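Olldale Fan Film Fund – Interim Report, Second Stage
Project: Skaltora (short science fiction film)
Prepared by: Ginevra Santoro, producer
Period covered: script lock to the end of June

1. Status

The script was locked at draft 5 and has not been reopened. Principal photography is complete apart from one night exterior, described under section 4. The edit stands at a first full assembly of 41 minutes, against a target running length agreed with the Fund of no more than 35. Tullio Marchetti is directing and also cutting the film, as set out in the original application.

The assembly has been shown once to the heads of department. Comments were collected in writing and sorted by reel. Most concern the second reel, where the crew of the freighter Leone learn that the beacon they have been following was placed by their own company. Several readers of draft 3 had raised the same point: the audience is told this twice, first in the cargo hold and again in the captain's log. The log version has now been removed. This saves a little under two minutes and loses one line of dialogue that the third reel depends on. The line will be recorded again as radio traffic.

2. Story and continuity

The Fund asked at the last review how the film would deal with viewers who have not seen the two earlier shorts. The position is as follows. The opening caption has been rewritten and no longer names the treaty. The treaty is mentioned later by a character who has a reason to complain about it. The uniform colours of the two factions were confusing in the earlier films and have been simplified, so that only the officers of the Dramik side wear a badge.

A continuity sheet is kept for props that change hands. It has caught one error so far – the captain's key appears on her belt in a shot which follows her giving it away. An alternative take exists and has been cut in.

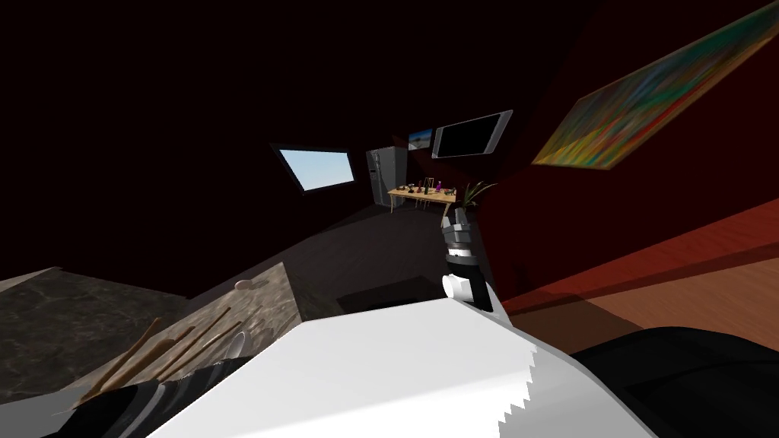

Visual effects are divided into exteriors, screen inserts and clean-up. Exteriors are the largest item and are behind the schedule submitted in the application, mainly because the shots of the Leone docking were redesigned after the models had been approved. Lighting of the interiors and exteriors is being matched shot by shot, and a written standard for outlines has been added to the checking list. A pale surface crossing darker shapes is the hard case: a stepped, saw-toothed edge like the one at the lower right of the big white arm link is to be marked and sent back, however small it looks on a laptop. Checking is now done on a projector at full size. Of the shots delivered, 10 have been returned under the new standard, and all but one of these have since been accepted.

Screen inserts are complete. Clean-up has not started and depends on picture lock.

3. Sound and music

Dialogue editing has begun on the first reel. The location recordings are usable for the most part. The exception is the corridor set, where the floor panels creak under two or more people. Replacement dialogue for those scenes has been booked as a single session, which will also cover the new radio line noted above.

The score is in sketch form. The director has asked for less music under the council scene, which was spotted from end to end in the first pass. The composer has agreed, and the cue will now begin after the vote.

4. Outstanding photography

The night exterior was postponed on account of high winds at the quarry. The permit has been extended without charge. Call time will be 9 p.m. and the scene needs only two actors. If the second attempt also fails, the scene can be played inside the landing craft using the existing set – a version of the pages has been written for this purpose and costed.

5. Budget

Spending is within the second-stage allocation. The overspend on costumes stands at £470 and has been met from contingency, with the Fund's written agreement. It arose from the remaking of the Dramik officers' coats after the badge was changed. No further transfer is requested. Catering and transport closed slightly under their lines.

6. Risks

The running length is the main risk. A further six minutes must come out, and the director's view is that four can be found by trimming and that the remainder means dropping a scene. The candidate is the mess-room argument in reel three. A decision will be made after the next screening, to which the Fund's assessor is invited.

Delays to the docking shots may carry into the sound mix. The mix can begin with reels one and two if necessary.

7. Next period

Picture lock, night exterior, replacement dialogue session, delivery of the remaining exteriors. The release of the third-stage payment is requested on picture lock, as provided for in the agreement. A copy of the revised edit schedule has been sent separately.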